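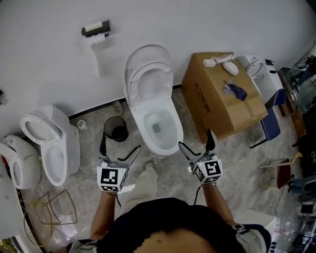
Equipment planning meeting, December – minutes

Filed under: Meetings & Minutes, Hardware
3 min read | 2 comments

Chair: Mathis Leblanc. Started at 9:40, everyone present except the Costello site, who joined by phone after item 1.

1. Hand-held grippers

Showroom sessions are going really well and people want more of them! We have pairs for one site at a time, and Wanby and Costello keep asking for the same weeks. Mathis proposed two more pairs so both can run in parallel. Gresavo quoted 307 per gripper, cables included. Mener quoted 200, but the cable is extra and they couldn't say how long delivery takes. Long and cheerful discussion. Most of the room likes the Gresavo fingers, which open wide enough for toilet lids and for the bigger cartons.
Agreed: order two pairs from Gresavo, four grippers in all, total 1,228. Mathis to place the order this week.

2. Marker cubes

Each gripper needs its own cube. We can print the patterns ourselves, and the last batch looked great – crisp black on white, flat on every face. Blank cubes come in packs at 196 a pack. One pack covers the new grippers with spares left over.
Agreed: one pack. Second pack goes on the spring list.

3. Cables and wrist straps

Costello asked for longer cables for work close to the floor, and for straps in a smaller size as well. Everyone in favor. Wanby would like the cables clipped to the forearm; they'll try it with what they have and report back. No spend yet.

4. Fixtures for the bathroom tasks

Wanby would love a toilet of its own to practice on between showroom visits (loud support from the back of the table). Open questions are floor space and who signs for a delivery that heavy. A plain one-piece model is fine for the lid and seat tasks. The smart type can wait until there's a plan for powering it. Paper holder and trash can to come out of petty cash.
Carried over. Wanby to measure the back room.

5. Robot arm

Still on the wish list, still exciting. Mener has offered a demo and we said yes. Budget line stays blank until we've seen it run.

6. Any other business

Storage shelf for chargers, approved. Please label your own cables.

Closed at 10:55. Next meeting same time, Costello hosting.

14 shares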